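2 min read

Student Robotics Club Enters Iten Challenge, Makes No Promises

September 16, 2023 – The Plindar student robotics club will enter this fall's Iten hand-control challenge with 16 members and modest hopes. Faculty adviser Baltazar Medrano said claims that student-built software will soon run a kitchen should be treated with care.

"A hand that picks up one thing on one table has picked up one thing on one table," Medrano said. 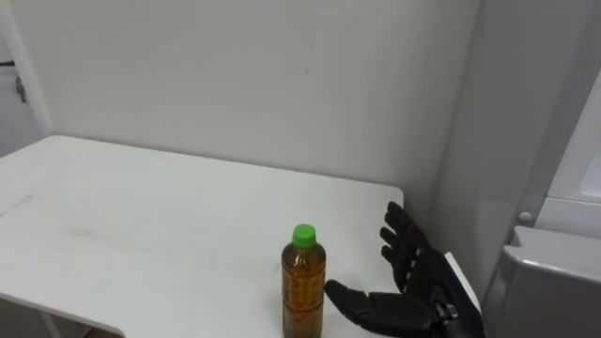

The club's project, Żak, is a program for controlling a robotic hand during simple grasping tasks. Members have logged 138 attempts toward a goal of 300 before they publish any success rate. Practice items include a bottle of tea with a green cap, approached with the fingers open and the thumb low. Team lead Miłosz Kołodziej said he doubts the results will carry over to a crowded shelf.

The club will release its failed attempts along with the good ones.

0 comments
16 shares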